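Serville Shared Workshop
Small Builds Fund: progress report, second period
Project: Hiltero, a sorting arm for the back bench

Status: late, within budget, mostly cheerful

You asked for a shorter report this time. The last one ran long because I included the full story of the power supply, and I have been told that one reader enjoyed it.

Where we are

The arm moves. In the first period it moved too, but mainly downward. Since March it has had proper counterweighting and a new shoulder bearing, and it can now hold a pose through a coffee break without sagging into the bench. The elbow still clicks. We have greased it, shimmed it and spoken to it sharply, and the click has simply relocated to a different part of the swing.

The Valtonen controller board arrived with its connector on the opposite side from the drawing, so the cable now takes the scenic route around the back of the base. It works fine that way. Please don't look at the back of the base when you visit.

The base itself was the big job of this period. The old one was shelving and optimism. The new setup uses a perforated metal table that we can bolt into anywhere, and when we measure a position in the morning it is still there in the evening. I can't overstate how much time this has saved. We used to recalibrate every time the bandsaw ran.

The test pieces

Our plan called for the arm to pick household objects out of a bin. Our first attempts showed that this was ambitious, and that an arm which can't find a tape measure can still throw one. We stepped back to printed shapes on a flat board. They are cheap, they don't roll far, and if one gets crushed we print another overnight.

The current exercise is pairs. Two blocks of the same color but different shapes are set touching, and the arm has to take one without dragging its partner along. Single blocks were going well enough that we had started to feel clever, so this was a useful correction.
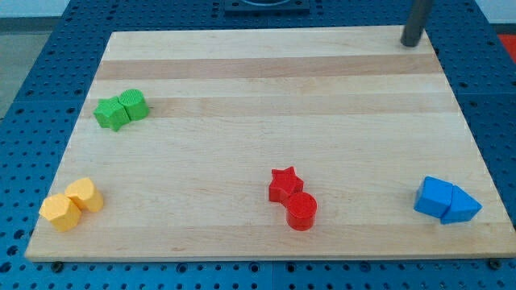 Test layout for the pairs exercise, with green, yellow, red and blue blocks on the maple board.

We have logged 200 attempts at pairs so far. In 38 of them the second block was nudged, tipped or carried off as a passenger. The stars are the worst offenders, as the points leave the fingers very little flat surface to grip and the block twists as it lifts. Cubes behave. Cylinders are fine as long as the approach is straight down, and sulky otherwise.

The yellow blocks have their own trouble. Under the workshop lights the vision software has a habit of deciding that pale yellow plastic is wood, and it then reports, with great confidence, that there is nothing there to pick up. A darker batch of filament would fix it in an afternoon. We are trying to fix it in software first, on the grounds that the real world will not agree to be reprinted in orange.

Money

We are under on parts and over on filament. The Sistex gripper pads cost less than quoted, and the difference went straight into replacement fingers, of which we have now broken 3 sets. The fourth is thicker and uglier and has lasted longer than the others put together. We'd like to move the unspent travel line into a second lamp, which would help with the yellow problem and also with finding dropped screws. If that needs a form, please send the form.

What slipped

The open evening has moved to the next period. We would sooner show an arm that separates a pair reliably than ask visitors to imagine one. The build notes are also behind. The mechanical half is written up and readable, while the software half is a text file titled "notes new new".

Next period

Tidy the approach path so the arm stops coming in at an angle. Get the passenger rate down to something we could say out loud at the open evening. Mix shapes across colors, then bring back the household objects, starting with soft ones. At the current pace the full bin test should be finished by roughly 2034, but we expect to speed up once the elbow stops clicking.

The attempt log and receipts are in the shared folder, and the next report will come at the usual time.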